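We use cookies to remember your preferences and to count visits. By continuing to read you accept this. [Accept] [Settings]

An afternoon at the Mavromatis works, Ellham

I had been meaning to get myself to the Mavromatis open day for years, and this spring it finally worked out, so off I went with a thermos and far too many sandwiches. The works sits at the bottom of Cokaden Road in Ellham, behind the feed store, and you would drive right past it if it weren't for the smell of warm metal (which I happen to love). They make small fittings there, the sort that end up inside faucets and garden valves.

There were seven of us in the group, all in borrowed safety glasses, and we started in the stockroom, where the bar stock is kept on racks up to the ceiling. From there we went through the cutting shop, which was so loud that our guide gave up talking and just pointed, and on to the washing line, where I could happily have stayed all day.

The bins

What I liked best, and I know this will sound odd, was the bins. Every part in the building travels in one, and the older ones have a wonderful beaten-up look. Our guide told us a full one from the Bukthorpe order holds 2160 pieces, and that they get repainted every five years or so, though a few seem to have slipped through! The one at the last station had a floor covered in whitish scratches and specks, coating flaking off the far wall, and a big brownish-grey worn patch along the middle of it. I stood there looking at it for a good long while and thought of my grandmother's roasting pan.
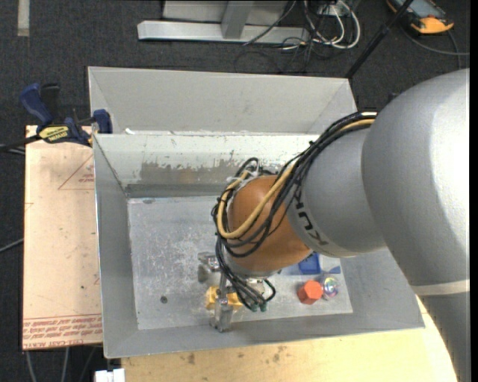 Getting there and getting fed

Parking is free in the lower lot, but it fills up early, so leave yourself some time. The tour takes around 6 quarters of an hour with the stairs, and there is coffee and a very decent lemon cake in the canteen afterward. They plan to open the doors again in June. Wear flat shoes, and bring a sweater for the stockroom.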